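Press release
5 Aug 2024

Lubis opens bookings for its travel-size sorting tables

Hello, I'm Nandini Bhat and I look after the workshops at Lubis. I've been asked to write our announcement this time, so please forgive me if it sounds more like a letter than a press release!

From October we're running sorting tables for anyone who has a bathroom drawer they'd rather not open. You bring your minis, your half-remembered hotel bottles and your mystery tubes, and we help you work out what you've got and where it should live. Sessions are for up to 8 people and cost 20 pounds each, baskets included (you take those home).

The idea came from my own sponge bag. I went to pack for a weekend in Pruvunia and found I owned a ridiculous number of little bottles and no toothpaste. I mentioned it to Daichi Ichikawa, who runs the shop side, and he went quiet and then told me about his cupboard. We put a question in our newsletter after that, and 710 of you wrote back. Around 100 of those replies were from people who keep buying shampoo because they can't find the shampoo.

The small combined ones are my favourites, the shampoo and conditioner in one go. A 50 mL bottle does me for a short trip and I don't have to think about two lids. 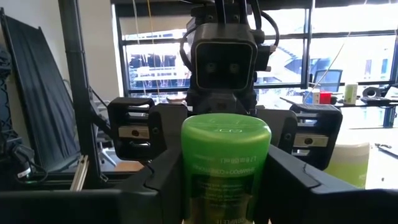 We do ask everyone to read the label before they decide where a thing goes. It sounds fussy, I know, but green bottles all look the same when you're in a hurry, and Yasmine Hamdy on our team once washed her hair with something meant for feet. She has given me permission to say so — she'd like it to be a warning.

After the reading comes the spreading out. Everything goes on the table first, tubes and bottles and whatever pens and bits have crept in with them, and only then do we start on the baskets. I like a different colour for each sort of thing. Yasmine prefers labels. You're welcome to side with either of us, and people do, quite loudly.
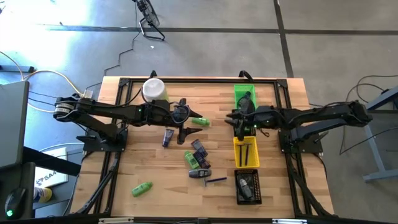 Tubes and bottles out on the wooden table, with the green, yellow and black baskets alongside.

Bookings are open now at the Lubis shop counter or by ringing us during shop hours. If you're writing about the sessions and would like to come and try one, ask for Kumiko Shibata, who handles press places. Bring your own drawer contents, please. We have plenty of ours.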